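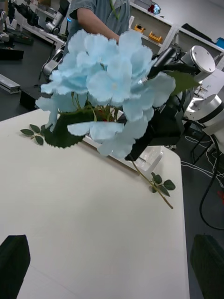
Artificial hydrangea held in a black gripper over the handling table.

Buying a handling robot: questions we get from small flower and gift businesses

Last reviewed 1/28/20

Do I need one of these?

Probably not this year. Most shops that write to us have a staffing problem for six weeks and a quiet bench for the rest of the year. A robot costs the same in both. If your stem work is steady all year round and you can already say what one finished bunch costs you in labor, keep reading. If you can't say, work that out first. It's free.

The salesman showed me a video and it looked easy. What am I missing?

The number of tries. Ask for an uncut recording of 100 picks with your own stock, mixed the way it comes out of the carton. When Wojciech Duda was buying for our Stultcombe site he asked three sellers for this. One sent it.

Are artificial flowers easier than fresh ones?

They don't wilt, and that's a real help when a test runs long. But fabric petals fray and catch, the leaves stick out at whatever angle they were packed, and a big hydrangea head hides the stems you want the gripper to close on. Don't accept a demo done with a single bare stem and assume a full head will go the same way.

One arm or two?

Sellers like two. A second arm can help when a bunch has to be passed or turned, and it also means a second controller, more cabling, more floor and a second thing to stop working in September. Price the one-arm version with a plain holding fixture next to it. We have seen the fixture win more often than the brochures would suggest.

What does the quote leave out?

Usually the table, guarding, gripper fingers, spare gripper fingers, a camera if the job needs it, freight, the electrician, and somebody's time to teach it each new product. Our first quote from Skovora had a very good price for the arm and the words "integration as required" on the last page. Get a number for "as required" before you sign anything.

How much should I set aside for grippers?

We put 3000 dollars a year in the Stultcombe budget for fingers and pads and spent nearly all of it. The standard fingers that come in the box are fine for boxes. For stems you will be trying shapes for a while – budget for the ones you throw away.

How long until it's useful?

We were told 3 months. It took 9. Some of that was our fault: we kept changing the product mix while the cell was being set up. Freeze your list before delivery, even if marketing complains.

Can I run it without a person nearby?

Plan on a person. The risk assessment for your own cell decides how close they can stand and what the arm is allowed to do while they're there. A seller who tells you the word "collaborative" settles this has not settled it. Put the operator's hours in your payback sheet, all of them.

What about renting or leasing?

Renting is worth a look for a trial. Read the return terms, especially who pays for the crate and the trip back. Zodidetti would rent us the arm but not the gripper, so we would have owned a gripper that fit nothing else in the building.

Is the payback calculator on the seller's website any good?

It was written by the seller. Andor Sárközi ran ours twice, once with their default hours and once with our real shift log, and the second answer was bad enough that we dropped one of the two cells we had planned. Use your own log.

Who should be at the acceptance test?

The person who will run it, and the person who signs for the money. Bring your ugliest stock. Hold back the final payment until the agreed pick rate has been met at your site, on your table.

Related items
Kazlauskienė bench feeder: notes after one season
What to ask for in a site acceptance test
Spare parts list, Stultcombe cell
Leasing terms compared
Gripper fingers we stopped using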